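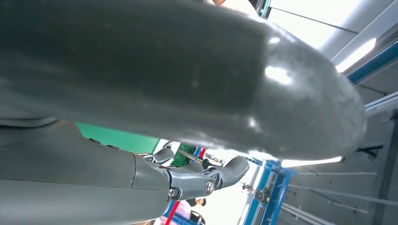 Sollport Household Objects – Read Me First

Welcome, and thank you for taking an interest in our collection! Sollport is a catalog of everyday things that people pick up, carry, put down and lose again, and it has grown a good deal bigger than any of us planned when Anneli Kettunen brought in the first box from her garage.

What's in it

The catalog has 2,000 entries at present. Each one is a short written record of a single object: what we call it, how it feels in the hand, what shape it is, and whatever the person who wrote it up thought worth adding (some of us add a lot, as you'll see). The folder named "rounded" holds 200 of these, and it is the one I'm fondest of. Smooth, curved things are surprisingly hard to write about. A glossy surface looks different every time you turn it toward a ceiling light, so please be patient with the color field – "dark gray" and "greenish gray" may well turn up for the same object, and we have left both in.

How the records are laid out

There are 4 columns: name, shape, surface and notes. Shape describes the whole object, with a word on the ends if they differ (blunt, tapered, flat). Surface covers shine and texture together, which Siiri Ojala argued for and I argued against, and she was right. If a seam or a join was hard to make out, the notes say "faint seam" and leave it there.

Things to know before you use it

Names are whatever the writer uses at home, so the same kind of bowl can appear under several names. We started tidying this up in February and got as far as the letter F. Weights are missing for everything that came over from the older Folport list, and I'm afraid the scale we used back then is long gone.

Corrections

Please send them! Melaniia Shevchuk looks after the notes column and Callum Hebden the rest. Give the entry name exactly as it is written, odd spelling and all, and tell us what you would put in its place.

Last updated November 7, 2005
Hertta Koskela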